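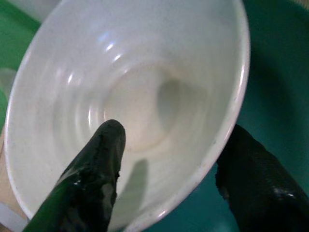

Figure 1. White bowl with a glossy finish, interior view.

Sampled Speech in Live Concert Sets: Audience Recognition and Press Coverage
Term project report, Media Measurement
Narayanan Namboodiri

1. Background

Pop and hip-hop acts often play short clips of public speech between songs. Entertainment sites tend to report these clips as statements by the artist. The project measured how many listeners recognize a clip on first hearing and how often coverage assigns it a meaning the artist has not confirmed.

2. Material

The set list came from the Brurkimley festival, where Celto and Erdem played on the same Monday. Celto used three spoken clips and Erdem used one. All four were cut from the broadcast audio at full length, with crowd noise left in. Headlines were collected with Broso, the clipping tool licensed by the department. The search returned 557 headlines after duplicates were removed by matching URL and title.

3. Method

Listeners were 70 undergraduates from two lecture sections. Each heard the clips once, over headphones, in random order, and wrote down the speaker and the source if known. Answers were scored as full, partial or none. A surname alone counted as partial.

Headlines were coded on one variable, the main verb. Verbs such as "plays" or "uses" were coded neutral. Verbs such as "shades" or "slams" were coded attributive. Headlines with no verb were coded neutral, a decision that lowers the attributive share and should be kept in mind when reading section 4.

4. Results

Recognition was highest for the second Celto clip and lowest for the Erdem clip, which is also the shortest. Partial answers were more common than full ones for every clip.

Attributive verbs were concentrated in headlines that named both the artist and the speaker. Where only the artist was named, neutral verbs were the majority. Hedging words – mostly "appears" and "seems" – were found almost entirely in the attributive group.

5. Limitations

One coder did all the coding, so no agreement score can be given. The listeners were close in age and are not a sample of the festival crowd. Broso does not index headlines changed after publication, and at least one site in the set is known to revise its titles during the day.

6. Further work

A second coder should repeat section 3 on a subset. The clips should also be tested without crowd noise.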